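Tralby 300 Fabric Shaver, long-term review
Reviewed by Roxana Espinoza, 2/27/23

The Tralby 300 is a mains-charged fabric shaver aimed at knitwear, blankets and upholstery. It replaces the older Tralby 200, which ran on disposable cells and had a smaller head. I bought mine in September and have used it most weeks through the cold months on jumpers, two wool throws, a sofa cover and an assortment of brushed shirts. I paid full price for it.

In the box are the shaver, a charging lead, a cleaning brush, one spare blade and a folded instruction sheet. There is no case. The lead is a short one and the plug end is a plain USB type, with no wall adapter supplied.

Construction

The body is a single moulded handle with the head set at a slight angle. The foil is steel, held in by a threaded ring with three spacing positions. Position one puts the foil closest to the cloth and is meant for flat weaves. Position three lifts it clear for loose knits. The ring clicks at each setting, although the click on mine has become vague and I now check the printed mark before starting.

The blade sits beneath the foil on a square spindle. It lifts straight out for cleaning. The lint container slides off the back of the handle and holds enough for one badly pilled jumper. Its catch is stiff when new and loosens after a few weeks. The container is clear, so you can tell when it wants emptying.

Noise is moderate. The motor has two speeds, and the higher one has a whine that carries through an internal door. I use the lower speed for nearly everything.

Charging and running time

The maker gives six hours for a full charge from flat. Mine takes that. Running time on the lower speed has been long enough for a sofa cover, with the light turning amber near the end. The shaver will not run while plugged in. The Waaka shaver I owned before this one did, and I miss it when I have let the charge run down.

Performance on knitwear

Lambswool and merino come up well. On a lambswool jumper with heavy pilling under the arms, position two cleared the surface in a few passes and left the stitches intact. Acrylic blends take longer because the pills are tougher and tend to be pushed about before they are cut. A slow circular motion works better than straight strokes.

Cashmere needs care. I would use position three only, on the lower speed, with the garment flat on a table. I have not cut a hole so far, though I did thin one elbow by pressing too hard on an early attempt. The instruction sheet says to let the head rest under its own weight, and that advice is sound.

Performance on brushed and woven cloth

Flannel and brushed cotton behave differently from knitwear. The nap is part of the finish, and taking too much of it off leaves a patch that looks duller than the cloth beside it. Position three lifts off loose fuzz without flattening the rest. Checks and plaids are the awkward ones, as an over-shaved area shows up as a break in the colour.

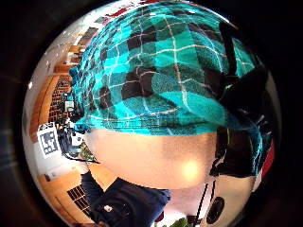

Teal and black plaid with a frayed lower edge. Keep the foil well clear of threads like these.

Frayed hems are the main hazard. A long thread can pass through the holes in the foil and wind itself round the spindle, and the motor stalls at once. It happened to me twice. Both times I had to take off the ring, lift out the blade and cut the thread away with nail scissors. Trim or tape any ragged edge first, and stop short of it by the width of the head.

Buttons, seams and embroidery should be avoided for the same reason. The foil will ride over a flat seam on position three, but it catches on a raised one.

Upholstery

The sofa cover is a heavy wool mix from Furkano and had pilled badly on the seat cushions. The Tralby managed it in one charge, with frequent stops to empty the container. A wider head would have been quicker. The Rutedetti upholstery model has one, but it is heavier and too coarse for clothing, so it would not replace this.

Blades and upkeep

The first blade lasted 19 weeks before it began to tug. The spare went in without tools. Replacement blades are sold in pairs and are not hard to find, though the older Tralby 200 blade looks almost identical and does not fit — check the number on the packet.

The head wants brushing out after each use. Fine wool dust collects under the spindle, where the brush does not quite reach, and I use a dry cotton bud for that. The foil has no dents so far. It has no cover, and in a drawer it needs wrapping in a cloth.

Faults

The spacing ring is losing its click. The lead is too short. There is no cap for the foil, and the shaver cannot be used while charging. The handle also becomes slightly warm after long use on the higher speed.

Rating

Four out of five for knitwear and blankets. Three for upholstery, on account of the narrow head. I would buy it again at the same price, with a second pair of blades in the order.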